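1 min read

I want to write a few posts on learning to cook dal from my neighbor, Meenakshi Rastogi. I am living alone for the first time and my food was very sad until last month.

First lesson: wash the lentils until the water is clear. I was always stopping after two times. She made me do it six times and stood next to me.

Second lesson: the onions need 30 minutes on a low flame. My recipe said five. I don't trust this recipe anymore.
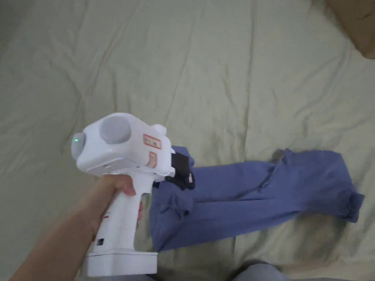
The salt goes in at the end, and cumin goes in hot ghee -- not in oil, she is very strict with this. I used about 200 grams of lentils and it was enough for three dinners.

My friend Dinesh says his mother adds a small piece of jaggery. Meenakshi did not like to hear it, but I will try it on Sunday when she is at her sister's house.

If somebody knows how to keep fresh curry leaves for more than one week, please write to me. Mine go black in the fridge every time.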